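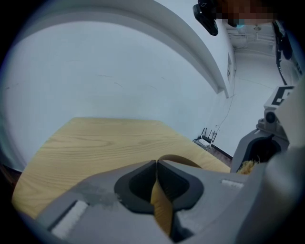

I think people who build robots at home should quit chasing fast ones. There, I said it. Everybody in our shared workshop on Platdale wants speed, and for 8 months I wanted it too — I wrote motion code until midnight and bragged about cycle times to Simin Pakzad, who was very polite about it. Meanwhile I'd given maybe one evening to the fingers. Then I tried soft stuff. Get a floppy yellow strip pinched between two padded fingers, with the rest of it looping over the top of one and hanging down between the pads, and you'll see how little your cycle time matters! The cup shape of those pads is worth more thought than my whole motion planner.

Tamás Virág disagrees, loudly. He says grip is a parts problem and you can buy your way out of it. Well, I spent almost $400 trying, and the pads I like best are still the ones we cut ourselves, on the third try, from a sheet of rubber that Pouran had left over. So my vote for the next workshop night is hands first. Bring cloth, bring bags, bring whatever sags. The speed people can have the bench by the door, and I'll still lend them my good calipers.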